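From: Nia Meredith
To: arm-users list
Date: December 18, 2019
Subject: Re: [arm-users] what to put in for next year's two-arm budget

Eirini Vlachopoulos wrote:
> We have been told to hand in one number for the whole two-arm setup by
> the end of the week, and I am stuck on everything that isn't the arms.
> Tharun says grippers and cables, Evanthia says floor space. We want to
> do soft stuff (bags, mostly, some cloth). Did anyone on the list write
> down what they ended up spending it on? And would you buy the same
> fingers again?
>
> Eirini

Hi Eirini, hi all,

We did write it down, sort of – it's in a spreadsheet that three people have edited in three different styles, so let me just type out the parts I'd want if I were you!

Bags first, because they changed our budget more than any other job we tried. We got our arms from Harach in August and I had put nearly all the leftover money into a second camera, thinking seeing would be the hard part. Then we started on trash bags (the grey drawstring kind) and the money went straight to fingertips and consumables. A thin bag is a miserable thing to pick up by the edge if your tips are even slightly worn. It's also see-through enough that our depth readings get patchy, so I won't pretend the camera was a waste either.

The job we care about is one arm holding the bag up by its edge and the other coming in for the hem, where the drawstring runs. It sounds like nothing. Both grippers end up pointing at each other with a bundle of film between them, and you want reach to spare on each side when that happens. If you're choosing between two arm lengths, please get the longer one. Candela fought me on this for weeks and she was right.

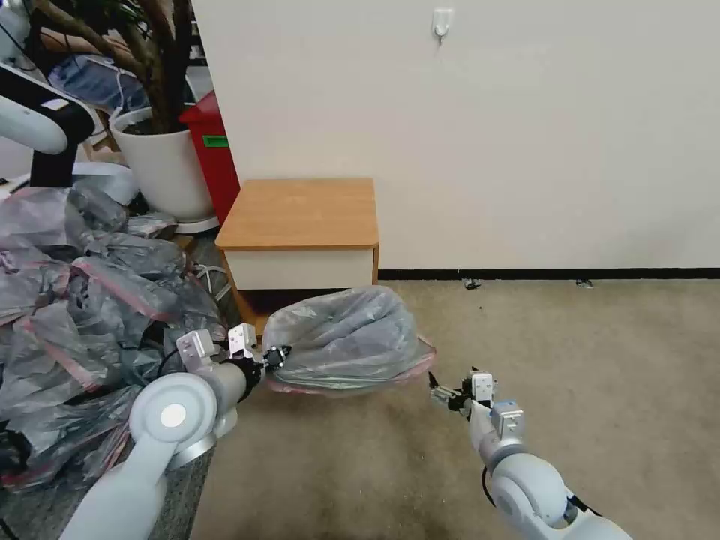 What I'd put in the request, in the order I'd fight for it:

1. Fingertips. Slim ones, dark rubber if your supplier has them, and spares. We pay Wivevex 1,840 for a full set of gripper parts for both arms, tips included, and I'd put that down twice for the year. Yes, I'd buy the same fingers again. I would not buy the wide ones again for bags, they bunch the film up and you lose the hem.

2. Bags. Laugh if you like, but we order 100 at a time and our first order went much faster than I had planned. A bag that's been pulled at all day doesn't behave like a new one, so we keep used and new apart. Whoever does your purchasing will want to call this office supplies. Don't let them, or it comes out of somebody else's line and you'll be asking for favors by spring.

3. Cable clips and sleeves. Bimo sells a decent kit, it's cheap, get 2. Anything running along the forearm will find a way to snag on a bag sooner or later.

4. Floor. Evanthia has a point. Measure with the arms stretched out, then add room for the pile, which spreads. We had drawn up a plan with a neat little bin in it and the bin lasted one morning.

5. Service. We took the Crabtree plan, 20 hours a year. I can't tell you yet if it's worth it. So far we've used it for one calibration visit and a very long phone call about error lights.

Things I'd leave out for now: force sensors at the wrist (nice, but you can add them later without taking much apart) and the fancy mobile base, unless your bags are going to be in more than one room.

If they really do want a single number, I'd send the number plus one page with these lines on it. Ours came back with a question about every line and they approved it anyway, fingertips and all.

Tharun, didn't you have a quote for longer power leads too? Could you post it? Ours are fine but only just, and I'd like to sneak them into the same order.

Nia

Contact the list owner | Copyright 2019 arm-users | Back to top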